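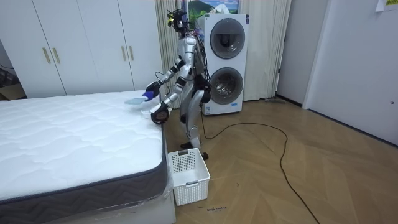 Bare mattress, quilted side up

Grasside Home Forum > Bedroom > Mattress care

gonul_s
6 June 2022
How often do you all rotate a mattress with no pillow top? The booklet says every three months, my sister says never. Ours is five years old and dips on one side.

Javasden
Twice a year, head to foot. I wouldn't flip it unless both sides are made for sleeping on. Most newer ones aren't.

cstefanou
I disagree about twice a year. We did ours every month for the first year and it stayed flat for 10 years. After that, sure, twice is fine.

Javasden
Every month is overkill. A dip after five years is usually the slats anyway. Put a straight board across the bed base and see if it rocks.

gonul_s
Checked. Two slats in the middle are bowed. Can I replace only those?

cstefanou
You can, but I'd do the whole set. New ones next to old ones feel uneven.

Bendeo
Replaced two on mine and never felt a difference. Measure the width first, they vary more than you'd think.

gonul_s
Okay, ordering two for now. I'll rotate it when they go in.

Gönül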